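푸르스카시, 폐건전지 수거 장소를 40곳으로 늘린다

푸르스카시는 11월부터 폐건전지를 버릴 수 있는 장소를 모두 40곳으로 늘린다고 밝혔다. 지금까지 수거함은 시청과 구청, 그리고 큰 도서관에만 있었다. 그래서 변두리에 사는 주민들은 건전지를 버리기 위해 버스를 타야 하는 경우가 많았다.

새 수거함은 동네 슈퍼마켓, 약국, 학교 정문 옆, 그리고 드로니츠 방면 버스 종점에 놓인다. 드로니츠 종점의 수거함은 대합실 안에 있으며 아침 첫차 시간부터 막차 시간까지 사용할 수 있다. 약국과 슈퍼마켓의 수거함은 그 가게의 영업시간에만 사용할 수 있다.

시의 설명에 의하면 작년에 일반 쓰레기 봉투에서 나온 건전지의 양이 그 전 해보다 많아졌다. 특히 명절이 지난 다음에 장난감과 장식 전등에서 나온 건전지가 많았다고 한다. 쓰레기 수거차 안에서 건전지가 눌려 연기가 난 일도 2번 있었다. 두 경우 모두 다친 사람은 없었으나, 한 번은 운전사가 길가에 차를 세우고 소방서의 도움을 받아야 했다.

수거된 건전지는 먼저 트베이트 창고로 보내진다. 창고에서는 건전지를 종류에 따라 나누고, 상태가 나쁜 것은 모래가 들어 있는 통에 따로 보관한다. 그 후 재활용 회사 덴달로가 한 달에 2번 창고에 와서 건전지를 가져간다. 덴달로는 건전지에서 아연과 망간, 철을 분리하여 다시 원료로 판매하는 회사이다. 시와 덴달로의 계약은 올해 봄에 새로 맺어졌으며, 운반 비용은 시가 부담한다.
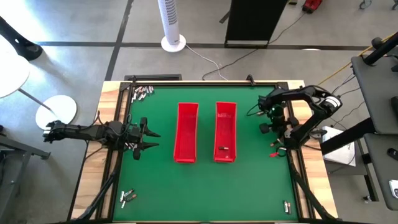

시는 주민들에게 건전지를 버리기 전에 양쪽 끝에 테이프를 붙여 달라고 부탁하고 있다. 특히 9볼트 사각 건전지와 단추형 전지는 다른 금속에 닿으면 뜨거워질 수 있으므로 테이프를 반드시 붙여야 한다. 액체가 새어 나온 건전지는 맨손으로 만지지 말고 작은 비닐봉지에 넣은 후 수거함에 넣으면 된다. 비닐봉지를 묶을 때에는 공기를 많이 남기지 않는 것이 좋다.

휴대전화나 노트북에서 나온 충전지도 받는다. 다만 부풀어 오른 충전지는 수거함에 넣을 수 없고, 시청 1층 환경과 창구에 직접 가져가야 한다. 창구는 오전 9시에 열고 오후 5시에 닫는다. 자동차와 오토바이의 배터리는 이번 사업에 포함되지 않는다. 이것은 지금과 같이 판매점이나 정비소에서 처리해야 한다.

건전지를 모아 오는 주민에게는 작은 혜택도 있다. 다 쓴 건전지 15개를 시청 창구에 가져가면 새 건전지 2개로 바꿀 수 있다. 이 교환은 크기와 관계없이 할 수 있지만, 단추형 전지는 교환의 대상이 아니다. 새 건전지는 준비된 양이 다 없어질 때까지 나누어 준다. 수거함에 넣은 건전지는 나중에 교환할 수 없으므로 교환을 원하는 주민은 창구를 이용해야 한다.

학교에서도 이 사업에 참여한다. 시는 초등학교 학생들을 위하여 그림이 있는 안내문을 만들었고, 1000장 이상을 이미 각 학교에 보냈다. 안내문에는 건전지를 어디에 버리는지, 그리고 왜 불에 넣으면 안 되는지가 쉬운 말로 적혀 있다. 같은 안내문은 도서관에서도 무료로 받을 수 있으며, 시의 홈페이지에서 내려받을 수도 있다.

이 계획에 대하여 상점 주인들의 의견은 조금 다르다. 시장 근처의 몇몇 가게는 손님이 자주 오게 되어 좋다고 말하였다. 그러나 가게가 좁은 곳에서는 수거함이 통로를 막을 수 있다고 걱정하는 의견도 나왔다. 시는 이러한 가게를 위해 계산대 위에 놓을 수 있는 작은 수거함을 준비하고 있다. 작은 수거함은 가득 찬 경우에 가게가 전화로 알리면 다음 날까지 비워 준다.

수거함의 위치는 시 홈페이지의 지도에서 확인할 수 있다. 인터넷을 사용하기 어려운 주민은 환경과에 전화하여 가까운 장소를 물어볼 수 있다. 시는 내년 봄에 각 수거함의 이용 상황을 조사하고, 이용이 적은 곳의 수거함은 다른 장소로 옮길 예정이다.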